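Filed under: Kitchen & Pantry > Storage > Fruit and Veg
Last updated: April 14, 2024

**Leave produce in the plastic bag or take it out?**

dudham_dweller
Settle something for my household. I get home from the shops and the produce goes in the fridge exactly as it left the store, in its clear bag. My partner thinks this is how you grow a new form of life. We lost a whole bag of beans in December and I'm still hearing about it.

Bredumo
Your partner's right. Out of the bag, onto a tea towel, sort it, then into a container with some paper towel. Takes me 18 minutes for the week's shop and yes, I've timed it.

pantrygoblin
18 minutes! I've had shorter jobs. Leave it in the bag, open the top, eat it before Thursday's ghost gets it.

Montri Meesuk
Depends what it is. Leafy stuff wants a bit of humidity, so the bag is fine if it's open. Mushrooms go in paper. Onions and spuds shouldn't be in plastic at all, or in the fridge. I do my sorting on the table before anything gets near the crisper.

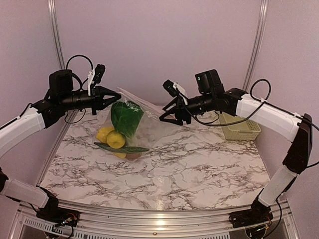
Bag of produce on the marble-look top, awaiting judgement.

dudham_dweller
Nice tabletop. Does that pattern hide crumbs as well as I suspect it does?

Montri Meesuk
It hides everything. I wiped up a vein for a good while once before I realised it was part of the colour.

Bredumo
Still a plastic bag, I notice.

Montri Meesuk
It has to get home somehow, mate.

vonham_veg
Mesh bags. I paid 40 dollars for a set and my carrots have never looked more expensive. They also went bendy in the fridge, so I put the mesh bags inside a plastic bag.

pantrygoblin
So you've got a 40 dollar bag for your free bag.

vonham_veg
I prefer to think of it as a lining.

Bredumo
Bendy carrots go in a jar of water. Change it every few days.

dudham_dweller
Partner has read the thread and is claiming victory. I'm claiming the open-top bag for lettuce. We're getting a paper bag for the mushrooms and not discussing the beans.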